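Pourquoi je ne veux pas d'un robot rapide

On me demande toujours à quelle vitesse il va. Toujours ! Avant même de savoir ce qu'il fait, les gens veulent des secondes, des cadences, un chiffre à répéter au bureau. J'ai passé 211 soirées à l'atelier partagé de Sekitz, depuis un mois de septembre où j'avais encore des illusions, et la vitesse est bien la dernière chose qui m'intéresse.

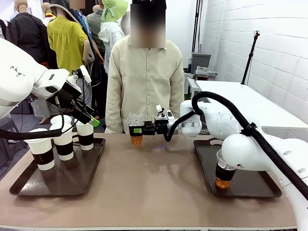 Mon avis, c'est que l'automatisation bricolée entre amis devrait commencer par des corvées un peu bêtes, celles où l'on accepte d'attendre. Servir à boire, par exemple. Un gobelet en plastique transparent, plein d'un liquide ambré, serré dans une pince noire juste au-dessus de la table, ça n'a l'air de rien, et pourtant c'est un exercice redoutable : le plastique se déforme, le manchon glisse, le poids change d'une boisson à l'autre. Serrez trop et vous épongez. Pas assez, vous épongez aussi (j'ai une grande expérience de la serpillière).

Elias Smadi, avec qui je partage l'établi, pense exactement le contraire. Pour lui, un geste lent cache un réglage raté, et il vise 60 gobelets à l'heure. On s'est disputés là-dessus jusqu'à 23 heures, plus d'une fois — et on a fini par faire deux versions du programme, la sienne et la mienne. La sienne est plus belle à regarder, je le reconnais. La mienne, je la laisse tourner en allant chercher des vis chez Khasawneh.
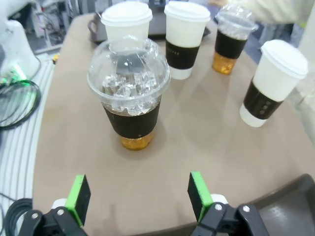
Ce qui m'agace dans la course à la cadence, c'est qu'elle nous fait copier l'usine. Or on n'est pas une usine ! On a 500 euros de budget pour les petites pièces, des horaires impossibles et le droit de tout recommencer. J'ai refait le réglage de la force de serrage 165 fois, je l'ai noté dans un cahier, et j'ai plus appris dans ce cahier que dans tous les tutoriels de Lernow. Elias, lui, a déjà prévu de gagner encore deux secondes par gobelet. Je lui ai dit d'apporter sa serpillière.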